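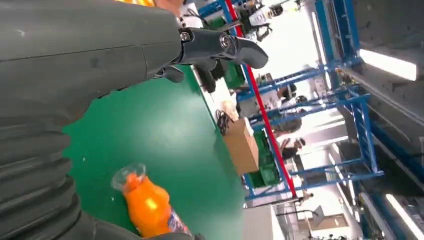
Ticket opened against the Ritgate pick-and-sort kit, trial unit, Bromstead site. Category: grip failure, recurring. Priority: we put High, the portal changed it to Normal by itself and would not let us change it back. The complaint in one line is that the arm misses or drops items lying on their side, at a rate well above what the sales sheet says. The item we use for most of the checks is a full bottle of orange pop laid flat on the green bench, as close to a real customer return as we can get, and the wrist view gives you the hooked finger and the bottle together, so please don't come back asking whether the item was in reach of the camera.

Kit as supplied: arm, two-finger gripper, wrist camera, control box, Ritgate's sorting software on the default profile. Nothing added by us. We are on a trial until the end of July and have not paid for it yet, which you may want to bear in mind when setting the priority.

What we expected
The sheet says the kit handles "mixed household containers in any resting position". We took that to include a bottle on its side.

What happens
Standing bottles: fine. Boxes: fine. Bottle on its side, label end towards the arm: picked up most of the time. Bottle on its side, neck end towards the arm: the software picks a grip point too near the neck, the fingers close, the bottle rolls, and the log says PICK OK. The PICK OK is the part we object to most. A miss we can live with during a trial. A miss logged as a success goes straight into the weekly figures.

Test 1, default profile
100 attempts, bottle on its side, turned by hand to a new angle each time. 30 misses. The software's own report for the same run shows 2. We kept the screen recording and attached it to the ticket.

Reply from Ritgate support (first line)
Thank you for your report. Please confirm that the work surface is matt and a single colour, that the gripper pads are clean, and that the unit has been restarted. Strong side light can affect detection of clear parts.

Our answer
Surface is plain green with small white specks in it. It is the bench your installer approved. Pads cleaned, unit restarted, then restarted again with the control box off at the wall. There is bright light from one side and there are strip lights up, as there are in every building we might put this in. If the kit needs a dim room, the sheet should say so.

Test 2, lights
We hung a sheet over the bright side and ran it again. Better at finding the neck, we think, though it is hard to be sure by eye. Still rolling the bottle when it came in from the neck end. Still PICK OK. We don't accept light as the cause.

Reply from Ritgate support (second line)
Please set grip force to 80 and repeat. The default is kept low to protect soft goods.

Test 3, grip force 80
Holds better once it has hold of something. Does nothing for where it chooses to grip. It also squashed an empty bottle flat enough that the next camera check called it "unknown item", and the arm sat there waiting for someone to press Continue. Put back to default.

We asked at this point what unit the 80 was in. The manual has a slider with no unit. Support said it was "a relative value". Relative to what was not answered and is still not answered, so please treat that as an open question on this ticket.

Test 4, weight
Somebody on your side suggested that full bottles might be shifting as the liquid moved. Tried full, half full and empty. Full and half full both roll from the neck end. Empty gets pushed along the bench and then rolls. All three logged as PICK OK.

Test 5, the Dundcombe profile
Support sent over a settings file called Dundcombe, said to have been made for another site with the same trouble. It loads without complaint. The arm now comes down more slowly and waits before closing, and the grip point has moved along towards the fat part of the bottle. This is a real improvement and we are happy to say so. Neck-end picks now mostly work.

Two problems remain, though. First, the slower approach takes the kit below the speed it was sold to us on, and the quote was worked out on that speed. Second, when it does miss, it still writes PICK OK.

On the false PICK OK
As far as we can tell, the software decides it has the item when the fingers stop moving. Fingers also stop when they are fully shut on nothing. We shut the gripper on thin air from the manual screen and got a PICK OK for that as well -- steps attached, takes less than a minute to repeat. Support's first comment was that this is "by design unless the Rusu add-on is fitted". We looked up the Rusu add-on. It is a separate item at extra cost and was not mentioned before the trial.

We don't think checking whether the thing has been picked up should be an extra. The wrist camera is already there and already pointed at the fingers.

Status
Ritgate tried to close this as "resolved by profile". Reopened. What we want before the trial ends:

A fix or a setting that stops an empty grip being logged as a pick.
The unit for grip force, in writing.
A speed figure for the Dundcombe profile that you are willing to put on the quote.
Either the Rusu add-on on loan, so we can see whether it does what is claimed, or a plain statement that the kit doesn't check its own picks without it.

Latest from support, 4.40 p.m.: passed to the product team, no date given. Ticket left open at our end. The bottle tests carry on with the Dundcombe profile, and we are keeping our own tally by hand until the log can be trusted.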